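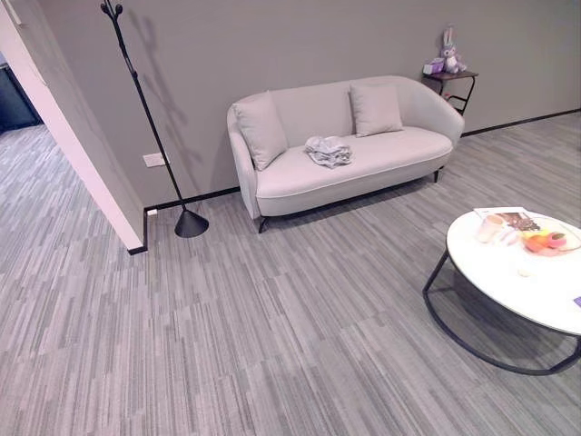
Speaker notes: Learning to Sleep Again (the long version, for the library evening)

Slide 1, title. Leave it up while people find chairs.

Hi everybody, thanks for coming out. I know the irony of giving a talk on sleep at 7:30 at night, when half of you would like to be in your pajamas already. If you nod off I'll take it as a compliment.

Quick word on who I am, mostly on who I'm not. I'm not a doctor. I don't work in a sleep lab. I ran the night desk at a freight company called Garkico for a long stretch of my working life, and when I finally moved to days I found out I had no idea how to go to bed like a regular person. So everything tonight comes from reading a lot, asking my own doctor a lot of annoying questions, and messing around with my own habits. If you snore so hard you wake up gasping, or you haven't slept properly in months, please go talk to a professional. I mean it. I'll say it again at the end.

(Drink of water. Slow down. You always rush the first slide.)

Slide 2, the clock.

So let me tell you about the night desk. My shift ended at six in the morning. I'd drive home with the sun coming straight in the windshield, eat a bowl of cereal, pull the blinds and lie there listening to the neighbor's leaf blower. I'd get four hours, maybe five, then a nap before work. On my days off I'd flip the whole thing around so I could have dinner with my family like a human being, and then flip it back. I did that for years and thought I was pretty good at it!

I wasn't good at it. I was tired all the time and I'd just stopped noticing. That's a thing I want you to hang on to, that tired people are lousy judges of how tired they are. I once put my car keys in the freezer and a bag of peas in my coat pocket. Went to the pharmacy like that. Stood in line with the peas.

(Pause for the peas. They like the peas.)

Slide 3, what went wrong when I went to days.

I figured moving to days would fix everything in a week. Nope. I'd be wiped out at supper, doze through the news, and then at eleven I'd climb into bed and my eyes would pop open like somebody rang a bell. And then the worrying starts. You do the math, right? If I fall asleep now I'll get six hours. If I fall asleep NOW I'll get five and a half. I see heads going up and down out there.

What I did about it was try harder. I went to bed earlier. I stayed in bed later. I bought things. Oh boy did I buy things. I had a pillow from Pundby that was shaped like a saddle. I had a tea that tasted like a lawn. I had a mask with little domes over the eyes, so I looked like a housefly. Not one of them did a thing for me, though my sister-in-law swears by the tea, so if it works for you go right ahead and drink it.

Slide 4, the two pushes.

OK, here's the one bit of science, and I've boiled it way down. There are two things pushing you toward sleep. The first is how long you've been awake. Think of it like getting hungry. The longer since your last meal, the more you want dinner, and if you snack at five you won't want dinner at six. A long nap late in the day is a snack.

The second is your body clock, which mostly takes its orders from light. Bright light in the morning tells it that the day has started. Bright light late at night tells it that the day's still going. When both pushes line up, you drop off nicely. When they don't, you lie there and think about that thing you said at a wedding a long time ago.

(Don't go into the hormones. Last time you went into the hormones and lost the back row. If someone asks, say it's a great question and catch them after.)

Slide 5, get up at the same time.

If you only take one thing home tonight, take this one. Pick a time to get up and stick with it, weekends too. I know. I heard the groan. I groaned too.

Everybody wants to fix the going-to-bed end, and you can't really, you can't order yourself to sleep. But you can get your feet on the floor at the same time every day, and after a while the other end starts to follow. Mine is 6:15. I tried for six, but that was the end of my old shift and I had bad feelings about it.

Please don't pick a heroic number. If you hate mornings and your life lets you get up at eight, then get up at eight. The point is that it's the same.

Slide 6, light.

Morning: get outside if you can. I drink my coffee on the back step. In January I do it in a parka with a blanket over my knees and the dog looks at me through the glass like I've lost my mind. Even a gray morning outdoors is a whole lot brighter than your kitchen, it's just that your eyes adjust so well you'd never guess.

Evening: bring it down. We turn off the ceiling lights after supper and use lamps. I'm not going to yell at you about phones, you've all been yelled at about phones. I'll just say that for me the trouble wasn't so much the glow, it was what I was reading on it. You can't read the comments on the town sewer plan and then go peacefully to sleep. I tried.

Slide 7, the bed is for sleeping.

This one changed the most for me and it sounded the silliest when I first heard it. If you're lying there wide awake and getting mad about it, get up. Get out of the bed. Go sit somewhere else, in dim light, and do something dull until your eyelids get heavy, then go back. If it happens again, do it again.

The idea is that your brain learns places. If you spend hours in bed fretting, then bed becomes the fretting spot. I'd built myself a really excellent fretting spot over the years, with a nice headboard.

And how long do you give it before you get up? I say up to 20 minutes, but do NOT watch the clock. Guess. Turn the clock to the wall. I put mine in the sock drawer, where it can glow at the socks.

So I set up a night chair. It's got a low lamp next to it and a throw, and my dull thing is the manual for a Pronex sewing machine we haven't owned in ages. I've read the section on bobbin tension so many times I could recite it. It's perfect. It's in the living room, well away from the snacks, and I lay the throw out before bed so I'm not rummaging in closets in the middle of the night. You want it comfortable enough that you'll really go, and boring enough that you won't want to stay.

One warning. If you're unsteady on your feet, or you take something that makes you groggy, don't go wandering around in the dark. Sitting up on the side of the bed with a small lamp on is fine too.

(Ask the room: what's your dull thing? Take 2 answers and move on, this can eat the whole evening. Last time a man described his stamp catalog and people wanted to hear more.)

Slide 8, coffee, wine, supper.

Coffee hangs around a lot longer than you think it does. I used to have a cup after supper and tell everybody it didn't affect me. I stopped after lunch as an experiment, and had a headache and a bad attitude for a few days, and then I slept better. Try it and see. People really do differ on this.

Wine: it'll knock you out, sure, and then it wakes you up at three with a dry mouth and regrets. I still have a glass at a birthday. I just know what I'm buying.

Supper: a huge late one isn't great, but going to bed hungry isn't either. Toast is fine. I'm very pro-toast.

Slide 9, the notebook.

For 2 weeks, write down when you got up, when you think you fell asleep, and how the day felt. Do it in the morning, with a pencil, in a cheap notebook. I had one of those watches with the scores for a while and I'd wake up feeling pretty good, look at my wrist, see a lousy score and feel awful by breakfast. I gave it to my nephew. He gets terrific scores. He's nineteen.

The notebook is also a really useful thing to carry into a doctor's office. Mine flipped through it and asked better questions than she'd ever asked me before.

Slide 10, bad nights.

You'll still have them. I had one before this talk! I was up with my bobbins past one in the morning, going over these slides in my head. And what I do now is get up at 6:15 anyway, drink the coffee on the step, skip the nap or keep it very short, and leave the next night alone. I don't go to bed early to make up for it. It passes. A bad night used to scare me into a bad week, and these days it's a bad night and I'm kind of grumpy at lunch.

Slide 11, when to get help.

I promised I'd say it again. Loud snoring with gasping, legs that won't keep still, falling asleep at the wheel or anywhere close to it, feeling low for weeks on end, any of that, go get seen. And ask about the talking kind of treatment for insomnia. There's a proper course of it, and a lot of what I've said tonight is a homemade version of what they'd teach you.

Also don't stop any pills you're on because a retired night dispatcher told you a story about peas.

Slide 12, questions.

Handouts are by the door, the Kelemen Room has to be cleared by nine, and there's decaf in the big urn. The regular is in the small one. Please read the labels before you pour.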